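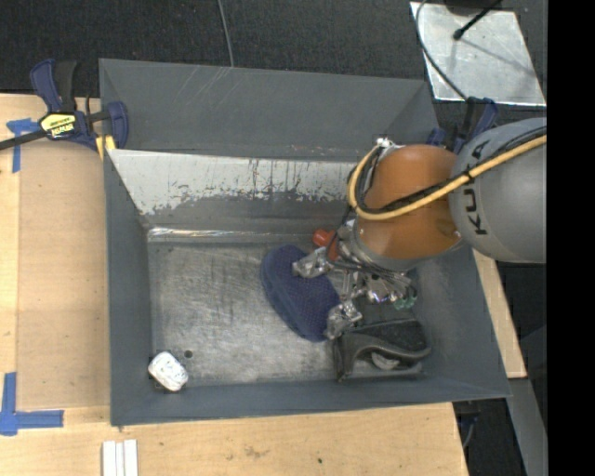 A metal bin with its grey coating worn away along the back wall.

Skastcombe council says its new scrap metal collection will "pay for itself" within 13 months, but papers put out ahead of this month's budget meeting leave plenty of room for doubt.

Under the plan, residents would be able to hand in old pans, taps, curtain rails and other small metal items at 40 drop-off points across the town and in neighbouring Memancombe. The metal would be sold to Wellau, a scrap dealer, and the money put towards keeping the main tip open until early evening in summer.

It sounds simple enough. The council's sums, however, rest on two guesses. The first is that the price paid for mixed scrap will stay where it was in February, when the figures were drawn up. Scrap prices go up and down, and the report offers no second set of numbers to show what would happen if they fell.

The second is that the town is sitting on a great deal of unwanted metal. The council expects to gather nearly 200 tonnes in the first year. It bases this on a short trial at a single car park, held just after the spring bank holiday, when many people were clearing out sheds and garages anyway. Whether the same households will still be turning up with broken toasters in November is another matter - the report doesn't ask.

A council spokesperson said the forecast was "cautious and built on real demand". Asked for the trial's weekly totals, the council said they had not been kept in a form that could be shared.

The scheme was put together with help from Prajapati, a consultancy that also worked on the town's garden waste service. That service was meant to break even too. It was later given a yearly charge, and the number of homes using it fell sharply after the first bills went out.

There is also the question of who loses out. Several small traders already go round the estates picking up scrap left on front walls, at no cost to the council. One told us he had heard about the plan from a customer. The report gives traders a single line, saying the effect on them is "expected to be limited", with no word on how that was worked out.

Residents who spoke to us outside the library mostly liked the idea of a drop-off point, provided it was close by. Fewer were keen once told that 90 parking spaces would be lost across the two towns to make way for them.

Councillors are due to vote on the plan at 7pm at the next full meeting. If passed, the first drop-off points would open in the autumn.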